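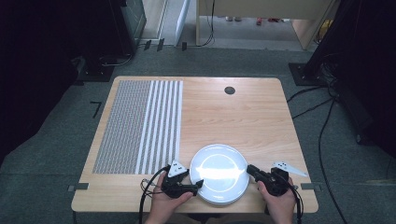 Rangi Pirihi wrote to us in September that a table used for work in the morning and for lunch at noon should be easy to clear, easy to wipe and kind to anyone who walks into a corner of it. The letter ran to four pages and had a sketch of a kitchen on the last one. Most of what it asked for is in the table we are announcing today.

# Povus brings out the Kirnitz table for rooms that do two jobs

**Jan 26, 2021. For immediate release.**

Povus, the furniture maker, has opened orders for the Kirnitz, a plain rectangular table in light wood meant for homes, studios and small offices where the same surface is used for eating and for desk work.

The top is pale and honey-toned with a straight grain running along its width. The corners are gently rounded. A small round hole with a black grommet sits towards the back on the right, so that a lamp or laptop lead can go down through the table and stay out of the way of plates and elbows. The rest of the top is left clear.

The design came out of a survey that Povus ran last year among people who had bought a desk or a dining table from the company. Of the 3842 people who replied, 2242 said they ate at least one meal a day at the table they worked at. Many of them said they pushed their papers to one side and put a plate down in whatever space was left. Several asked for a table deep enough to keep both going at once.

"We had been selling desks to one set of customers and dining tables to another, and a good number of them were using the two in the same way," said Mereana Quinlan, head of design at Povus. "The first drawings had a drawer, a raised shelf and a groove for pens. We took all of those out. Crumbs get into a groove, and a shelf is in the way when you want to put a serving dish down."

The place of the cable hole took longer to settle than anything else. Early versions had it in the middle of the back edge, where testers kept setting a water jug over it. Moving it to the right solved this for most of them. Customers who want it on the left can ask for that when they order, at no extra charge. The table can also be ordered with no hole.

## Mats and plates

Povus will sell the table with or without a set for the table top, put together with the tableware shop Tabrizi. The set has a patterned mat and plain round white plates with a shallow rim. The mat has a grey area with a fine dotted texture and a striped area in white and grey. It is made to lie at one end of the table, leaving bare wood in front and plenty of room beside it.

Darius Zamfir of Tabrizi said the shop had been asked for a white plate that would sit quietly on a pale table. "People bring in photographs of their kitchens and ask what will go. A white plate goes with nearly everything, and it is easy to replace one if it gets broken," he said.

The plates are sold singly as well as in the set. Anyone who already has the mat from an earlier Tabrizi order can take the plates alone.

## Looking after the top

The top should be wiped with a damp cloth and dried straight away. Hot pans need a stand under them. Spills around the grommet should be mopped up first. The black ring lifts out for cleaning and presses back in by hand, and spare rings can be had from the parts desk.

Each table comes with a care sheet written by Tamsin Harawira, workshop manager at Povus, covering light scratches, cup rings and what to do if the table has to stand in a sunny window.

## Orders and delivery

The Kirnitz can be seen in 11 Povus showrooms and ordered from any of them or by post. Delivery is to the room of the customer's choice, and the legs are fitted on arrival. Old tables can be taken away on the same visit if this is arranged at the time of ordering. A lower version for children's rooms, under the name Surnumard, is being tested and will be announced separately.

**Press contact:** Vaughan Hinds, Povus press office. Sample tables can be lent to magazines for photography. Please give the dates needed and say whether the mat and plates are wanted too.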